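In Defence of the Shared Table

Thursday, January 27, 2022

There is a café in Gallanville, a few doors up from the old bus garage, where for as long as I can remember there has been one very long table down the middle of the room. You bought your tea, you looked for a gap, and you sat down next to whoever happened to be there. Last September it went. In its place are 11 small square tables, each with two chairs, and a little sign asking people to leave a space between parties. I understand the thinking, I do, and I don't want to be unkind to people who have had a dreadful couple of years trying to keep a business going. But I have been sulking about it ever since, and I'd like to try to explain why.

I grew up in a house where the table was the only decent surface we had. Homework was done on it, and so was the ironing, and pastry, and on Sunday nights the polishing of shoes on an old newspaper. If you wanted to be alone you went and sat on the stairs. So perhaps I was always going to be soft on the subject. Still, I think there is something in a big table that a small one can't give you, however nicely it is made, and I think we are getting rid of them without much of a conversation.
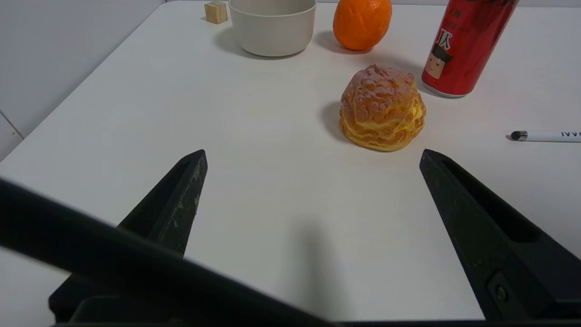 A small table tells you when you have arrived and when you ought to go. You have your square, the next person has theirs, and once the cup is empty you begin to feel that you are in the way. At the long table in Gallanville I once spent most of a wet afternoon next to a man doing his accounts and a woman writing out place cards for a wedding (she had 225 of them to do, poor thing, and beautiful handwriting). None of us said very much. At some point the accounts were moved over so the cards could dry, and I was asked to hold a ruler. I don't know that I would call it friendship, but I went home in a better mood than I came out in, and I have remembered it for years, when I have forgotten any number of proper dinners.

People who disagree with me, and there are plenty, tend to say that they don't go out to sit with strangers. They want to read, or to talk to the friend they came with, without somebody's elbow in the butter. That's quite reasonable. I've had the elbow in the butter myself. I have also been stuck for an hour beside someone who wanted to tell me about his boiler. A shared table asks a bit of patience from you, and there are days when you haven't got any to spare, and on those days I think a corner seat by the window is a fine thing and I hope there will always be some.

My worry is that we are losing the choice. The library at Sekstead took out its big reading table and put in single desks with screens on three sides, which are very good for getting your head down and make the place look like an exam is about to start. The new flats at Grovar have a kitchen counter with two stools and no room for anything else, so that if you had your sister's family round you would have to feed them in shifts. I saw a folding table in a shop there for 599 pounds, which seemed to me rather a lot for something whose main virtue was that it could be put away.
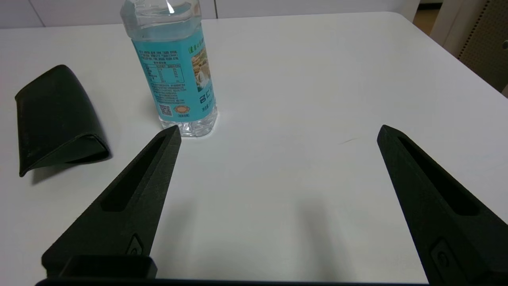 And I do think putting away is the heart of it. A table that is always out gets used for things you never planned. Somebody starts a jigsaw, or sorts the seeds, or sits down to open the post and ends up staying to chat. When you have to drag the thing out and unfold its legs, you only do it for an occasion, and most of life isn't an occasion.

I'm not asking for much. The hall at Swanepoel has kept its trestles up on weekday mornings all winter, with the windows open and everyone in their coats, and it costs them very little beyond the heating, such as it is. There is room there to sit a good way apart or close together - whichever you feel up to. I went twice last week. The tea is poor and the chairs are worse, and the second time I stayed until they wanted the room for the dancing.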